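Wire Shelving: Leveling, Liners and Loading

Slatted and wire shelves hold weight well but handle small items poorly. The notes below apply to freestanding racks in a pantry, laundry room or workshop.

Leveling the rack

Empty the rack before adjusting it. Set a level along the front rail of the lowest shelf, then front to back at each end. Turn the leveling feet in small steps and recheck after every turn. A rack on vinyl flooring should be checked again after it has been loaded for a week, as the feet settle.

Tighten shelf clips from the bottom shelf up. If a shelf rocks, take it off, reseat all 4 clips and press it down at the corners. Do not hammer on the rail.

Liners

Rigid plastic liners are better than soft mats for bottles and narrow jars. Cut the liner slightly smaller than the shelf so that it lies flat inside the rail. The Plekmont roll liner can be cut with shears; the thicker Tarar sheet needs a utility knife and a straightedge. Fix either one with two cable ties at the back.

Gloves

Cut wire ends and burrs under the rail will catch bare skin. Use a close-fitting knit glove with a coated grip on the fingers. Bulky leather gloves make it hard to pick up small packages and tend to knock over whatever stands next to them.

Loading

1. Put the heaviest containers on the bottom shelf, toward the uprights.
2. Keep items behind the front rail. Nothing should overhang it.
3. Reach in over the rail from above when placing or removing small items, and keep the fingers together until they are clear of the neighboring ones.
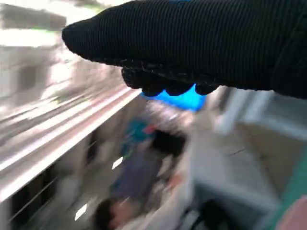 4. Leave a gap the width of a hand at one end of each shelf, so items can be shifted sideways for cleaning.

Cleaning

Brush the slats lengthwise, then wipe with a damp cloth and dry at once. Rust spots at the welds can be rubbed down with fine steel wool and touched up with metal paint.

Related tips
Replacing a stripped shelf clip
Mendside drawer runners: removal and refitting
Labeling bins so the labels stay on
Cordeiro wall brackets on hollow walls
Storing paint cans over winter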